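Inicio Notas Archivo Contacto

El planificador que no dudaba

Llevo desde enero con el planificador de agarres de Stoneo y sigo sin creerme el 85 % de acierto que anuncian. En mi registro hay 2291 intentos, y casi 47 de cada cien acaban en replanificación. El panel los cuenta como éxito si el segundo sale bien — muy cómodo.
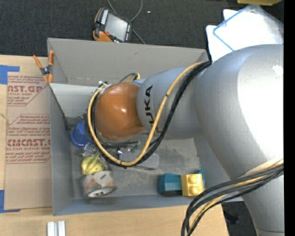 La confianza que devuelve el módulo de percepción no me sirve para decidir nada. Da notas parecidas a un vaso azul de plástico y a la pieza de plástico transparente que tiene al lado, medio tapada por el cable amarillo de la muñeca. Mañana pruebo con el umbral en 16 mm.

Contacto | © Cuaderno Brekmont | Volver arriba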